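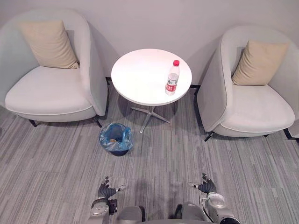
Teleoperating is a lot more like learning to drive a stick than like playing a video game, and I wish somebody had warned my shoulders. I've been at it for a few weeks now, steering a two-armed robot through little tidying jobs so that it has something to learn from. My current job is "the lounge," and the main character in the lounge is a plastic water bottle with a red cap. It goes on the little round white table between the two armchairs, the wastebasket sits on the carpet out front, and my whole task is to get the one into the other. That's it! A toddler could do it. I needed most of a morning.

So, the setup, for those of you who asked after my last post. I stand in a different part of the building with a headset on and a pair of gloves, and the robot copies my arms and fingers. We call ours Flekum (it came with that name and I've grown fond of it). I see what its head sees, so when I look down I get two big dark gray hands where mine ought to be. The first day that made me a bit queasy. By the end of the week I was reaching for my coffee and being surprised at how small my fingers were.

The software that records everything is called Zullden, and it's fine, except that the button to start an episode and the button to throw one away are right next to each other. I have thrown away some lovely episodes. I had one where the bottle went in so smoothly I said "ta-da" out loud, and then I hit the wrong button and it was gone forever. I had to take the headset off and walk around for a minute.

What I didn't expect is how much of the job is about deciding what a person would do. You've picked up thousands of bottles in your life and you couldn't tell me how. Do you grab it by the cap or around the middle? Do you lean first and then reach, or both together? When I'm doing it through the robot I have to choose, and then choose the same way again and again, or close to it, so the thing can pick up a pattern. My early episodes were all over the place. Sometimes I came in from the left, sometimes I went over the top with the hand open like a claw machine. The training run on that batch gave us a robot that hovered over the table as if it had forgotten why it came into the room. (I know the feeling.)

So now I have rules. Right hand for the bottle when it's on the right side of the table. Fingers around the middle, over the label, thumb last. Lift before you turn. Don't squeeze! A thin bottle dents under those fingers, and once it's dented it doesn't stand up properly for the next go. And when you let go over the basket, open the whole hand at once. If you peel the fingers off one by one, the bottle tips and bounces off the rim.

The basket liner is my other enemy. The bag folds over the edge and bunches up, and if a fingertip snags it on the way out, the whole basket comes along for the ride. I did that 5 times in one session and I'm not proud.

Numbers, for those who like them: the goal for this task is 564 good episodes, and so far I have 133. Yesterday I managed 59, my best day yet, and then I couldn't lift my arms to wash my hair. We shift the bottle and the basket a little between episodes so the robot doesn't just memorize one spot. Sometimes a cushion gets moved too. I've become weirdly picky about where those cushions go, and I've started fixing the ones at home.

The other way to teach it is by hand. You put the arms in a loose mode, stand next to it and physically walk them through the motion, like helping a kid swing a bat. I tried that for a day. It's great for big slow moves and it gives you a real feel for how heavy the arms are, but I couldn't manage the arm and all those fingers at the same time, so for the lounge I'm sticking with the gloves.

The lounge should be done sometime in March if my shoulders hold up. After that it's folding towels, and I've asked for a stool.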